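Flendosholm Bedrooms

Welcome, and thank you for stopping by! Flendosholm Bedrooms is a collection about beds and everything that ends up on them — fitted sheets, blankets, throws, clothes waiting to be folded. Nathalie Boersma started it one November with her own linen closet, and it has grown a good deal since then.

What's inside

The current release has 2839 pictures from 73 bedrooms. Each one comes with a short caption and a few plain tags for the bedding, its color and the state of the bed (made, half made, stripped, in use as a table). We kept the tags loose on purpose, so please don't expect a proper textile vocabulary. "Blanket or garment" is a perfectly good tag here, and you'll meet it often.

Sample entry

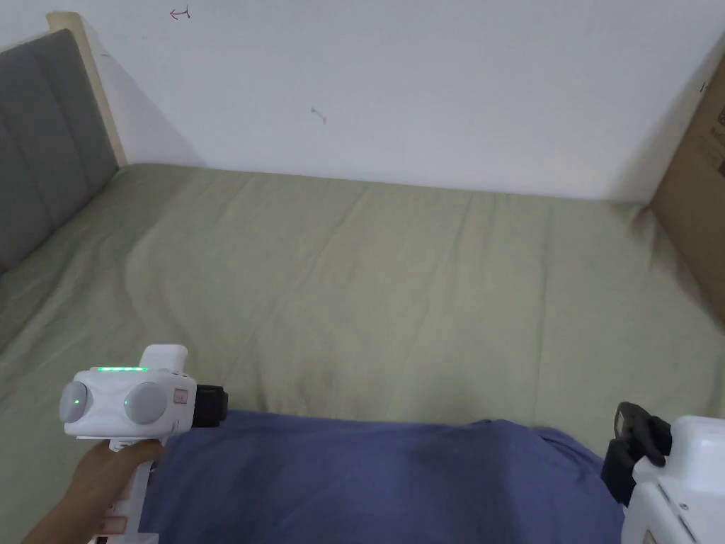

Sage-green fitted sheet, wrinkled; folded blue cloth across the near part; gray channel-panel headboard in light wood. Tags: green, blue, blanket or garment, half made.

Known gaps

Bunk beds and cribs are thin on the ground, and patterned sheets are rarer than we'd like. Wrinkles are not graded yet — Marijke Peeters has a scale in mind and would love to hear from anyone who irons.

Corrections to colors are always welcome, especially where gray meets green.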